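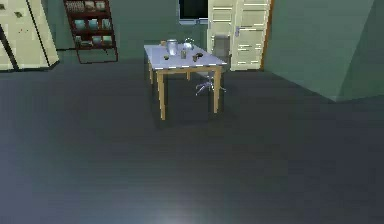
One reader of last month's list wrote in to ask whether a brow tint really needs a patch test if she has had the same tint before without any trouble. Yes, please do one every time! Skin changes, formulas change, and a small dab behind the ear two days ahead is very little bother compared with a puffy eyelid on the morning of a wedding.

Her note sent me back through the whole checklist, and I've added comments from our June round of the Vadis salon and the smaller treatment room at Prenden. I love doing these rounds. You always come home with a trick or two.

BROW AND LASH ROOM CHECKLIST, WITH COMMENTS

1. Patch test on record
Card filled in, with the product name, the shade and the time of the dab.
Comment: Vadis good. Prenden had the cards but two had no shade written down. Fixed while I was there.

2. Client questions asked out loud
Contact lenses, recent eye infection, hay fever, any eye surgery, retinol creams near the brow.
Comment: Both rooms hand over a form, and that's fine, but do ask as well. People tick "no" all the way down when they're in a hurry. Retinol matters most for waxing - the skin can lift.

3. Hands and nails
Washed before the client lies back, and again after touching a phone or the till.
Comment: Lovely habits at Vadis, truly. Prenden needs a fresh soap refill.

4. Tweezers and scissors
Cleaned of all hair and residue first, then into the disinfectant for the full time on the bottle, then dried and put away closed.
Comment: Prenden was rinsing and going straight back to work on a busy afternoon. Buy a second set! It costs very little and takes all the pressure off.

5. Spoolies, wands and wax sticks
Single use. No going back into the pot.
Comment: Pass for both. Vadis orders spoolies in boxes of 300 and gets through them at a cheerful rate.

6. Tint and developer
In date, lids wiped, mixed fresh for each client.
Comment: One tube of Ganden dark brown at Prenden had no opening date on it. Binned. A strip of tape and a pen kept by the tint drawer will sort this out for good.

7. Wax heater
Lead in good order, pot clean at the rim, wax tried on the inside of the wrist first.
Comment: Pass. The new heater at Vadis has a much clearer dial than the old one and everybody is thrilled with it.

8. Eye wash
Sealed, in date, within arm's reach of the couch.
Comment: Vadis keeps theirs on the wall by the couch - perfect. At Prenden it was in the kitchen. ACTION: move it before the next booking.

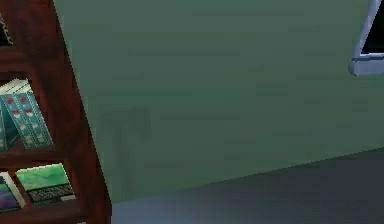 9. Lash glue
Stored upright with the cap tight, glue plate changed often, window or fan on during sets.
Comment: Prenden is using the Hà sensitive glue and getting on very well with it. Do keep the fan going even with a low-fume glue, and give the client a minute with eyes closed at the end.

10. Couch, pillow and headband
Fresh paper or a clean towel each time, headband straight into the wash.
Comment: Pass for both.

11. Aftercare card
Given to every client, with the salon's phone number on it.
Comment: Vadis has just had 700 printed and they look gorgeous. Please add a line about keeping oil-based remover off new lashes.

STILL OPEN
Prenden: eye wash, soap refill, second set of tweezers.
Vadis: extra line on the aftercare card at the next print.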